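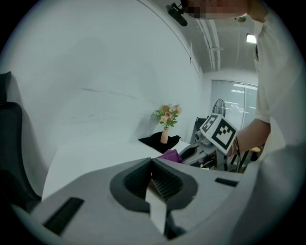 Ribbed gripper fingers, black, on a matte grey body.

Parine Site Migration Module

Parine moves existing web pages into the Cinstead content management system. It reads a source site, maps each page to a Cinstead template, and writes the result to a staging area for review.

Capacity
Up to 2000 pages per job, 2 jobs at a time. Larger sites are split by directory.

Template mapping
Rules are kept in one plain text file. Pages that match no rule go to a holding folder — they are not published. On the Ham department sites, roughly 95 percent of pages matched on the first pass.

Links and redirects
Internal links are rewritten on import. Old addresses are exported as a redirect list for the web server.

Requirements
Cinstead server with staging enabled. Read access to the source site. Form handlers and search indexes are not migrated.

Ordering
Part no. 542. Licensed per server by Fisden. Technical contact: Mỹ Hoàng, migration support.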